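Writing a stacking task spec that other people can check

Last edited 16th January. Replaces the old Esness notes, please bin those.

Quick one, as three people have asked me the same thing since October. How do we write up a simulated pick-and-stack so that somebody at another site can run it, score it and get the same answer as us? This is the way we do it on the Skirkness bench sims. It's a house rule, so if your site has a stricter one, use that.

What you need before you start
The scene file, saved and locked
The gripper model and its limits
A blank task sheet (the Khamphan template, version 2)
Half an hour without anybody talking to you

Step 1 - Write the end state first

Most sheets start with the motion. Don't. Start with what counts as finished, then work backwards. Our cup sheet says: one cup nested in the other, upper cup released, fingers clear of the rim, stack standing by itself. Four conditions, and all four have to be true at the same moment.

"Released" is the one people forget. A cup that's in the right place with the fingers still in it is not a finished stack. The gripper could be holding the whole lot up and you'd never know from the pose numbers alone.

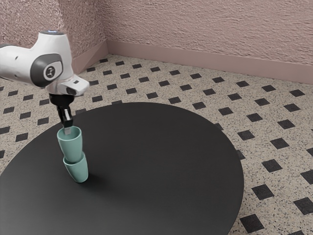

So the scorer has to look at contact as well as position. In the sheet, put the contact check on its own line, with its own pass or fail. If you fold it into "cup placed" it will get lost, and six months on you're arguing with someone about whether a run counted.

Also say how long the end state has to hold. We use 30 frames after release. Anything that slides or topples inside that is a fail, no partial marks.

Step 2 - Name the grasp

Inside grip or outside grip, write it down. For open tapered cups with no handle you can go either way and they behave very differently. Inside grip: fingers go down into the mouth and pull against the inner wall. Outside grip: fingers straddle the cup and close on it. Outside needs clear space all round, inside needs a mouth wide enough for both fingers plus their travel.

On the sheet:
Grasp type (inside / outside)
Which cup is picked, by position, never by colour when the colours match
Approach direction
Finger state going in, and finger state once loaded

The colour thing sounds silly but Yupin Sombatkul sent back a whole batch from Ponness over it. "Pick up the green cup", two green cups on the table. She was quite right. The batch was rewritten as "left cup" and "right cup" with the viewpoint stated, and it went through second time.
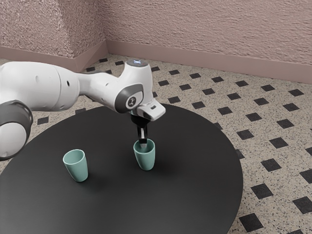 Fingers in the mouth of the right cup, left cup still standing apart from it.

Left and right only mean something if you say whose left. We always go from the main camera view. Some sites go from the robot base. Either is fine, pick one, put it at the top of the sheet, dont switch halfway down.

Step 3 - Fix what stays still

List everything that must not change between runs. Table, lighting, floor and wall textures, camera, arm start pose. Then list what is allowed to change and by how much. Cup start positions, normally. Keep the second list short.

If you randomise textures, log which set was used. A busy floor can upset a vision policy and a plain one won't, and if the log doesn't say then the score is no use to the next site. Same goes for tabletop finish.

Step 4 - Safe clearances, even in sim

Yes it's a simulation, nothing gets broken. Write the clearances anyway. Policies get moved on to hardware and bad habits go with them. Ours are: no sideways travel with the fingers below rim height unless in a grasp, no descent until the hand has lined up over the target, and a stop before descent.

The pause pose is worth a line of its own. It's the point where a checker can freeze the run and see that nothing is being touched, and it should be the same height every time. With both cups upright and the fingers hanging in open air a short way over the table, higher than the rims, you've got a state anyone can confirm by eye. If the hand is nearer one cup than the other, as it is to the right-hand one here, note that too - it must not be read as contact, and some cheap scorers do exactly that by using distance only.

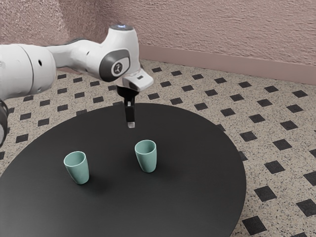

Start gaps belong in this step as well. Give a minimum distance between objects, in cup widths if you like, since that survives a change of scale. We had sheets giving it in millimetres, then somebody swapped the cup model and every figure was wrong. With a gap of two cup widths or so, like the one between these two, there's bare table in the middle and you can tell at a glance which cup the hand is going for. Tighter than one width and we treat it as a separate task with its own sheet.

Step 5 - Score it, and keep the fails

Run the full set. For us that's 1,000 seeds for a release and 124 for a quick check. Don't quote the quick check as if it was the release number, label it.

For every fail, record:
Seed
Which of the four conditions failed first
Last good state before it went wrong
Whether the clearance rules were kept

Keep failed runs for as long as the passes. Deleting them is teh fastest way to have your numbers thrown out at review.

Step 6 - Get it read by someone else

Hand the sheet to a person who hasn't seen the task. They get the sheet and a handful of saved frames, and they have to say which state each frame is in: start, pause, grasp, placed, released. If they can't decide, the wording needs work. Fix the sheet and try another reader.

Shuffle the frames first. In order, people guess.

Common mistakes
Success written as "cup on cup", no release check
Viewpoint not stated
Gripper swapped, sheet not updated
Hold time missing
Pass rate given with no seed count next to it

Blank template is in the shared folder under Khamphan. Send finished sheets to Yupin, with the scene file attached, not a link to it.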